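Vatis declaration dispute

The Vatis declaration is a political statement on the status of the border district of Hamann. It was read in August by Said Tawfik, at that time envoy of Cenance, and was rejected by the government of Kenodik within two days.
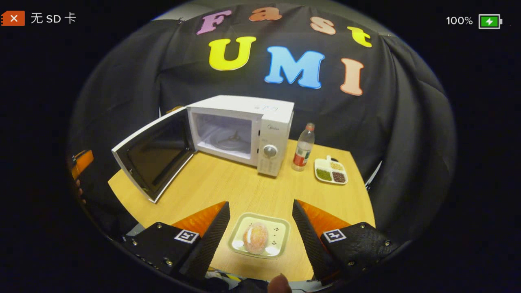 A white microwave oven with its door open.

Kenodik argued that the text ignored the 306 families with older land claims. Tawfik replied that recognition does not close negotiations — it only names a fact. Household goods were part of the quarrel, as Kenodik put a duty on 13 classes of imports from Cenance.

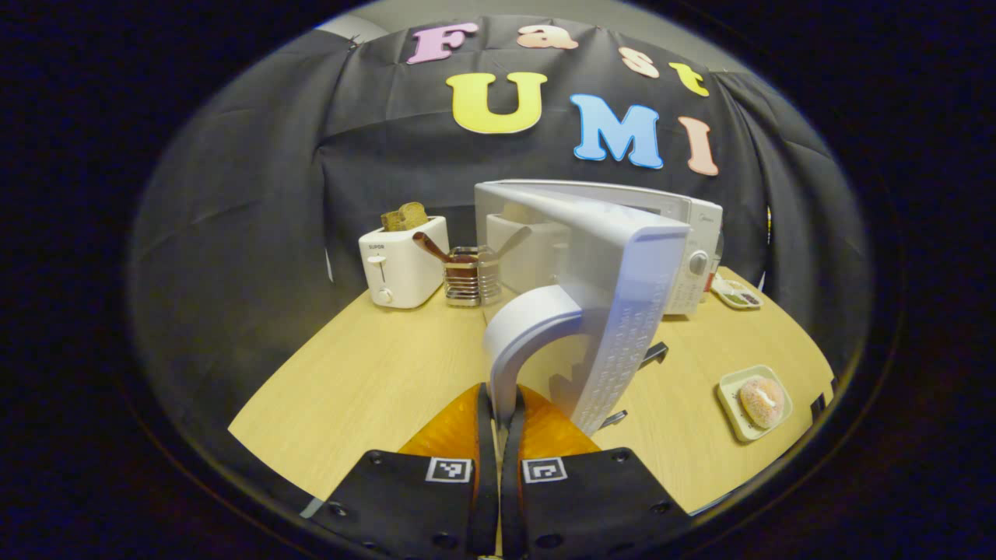
The duty stayed after the talks failed. It covered kitchen appliances, among them microwave ovens with a white and pale gray door, and nearly 1000 traders signed a petition against it.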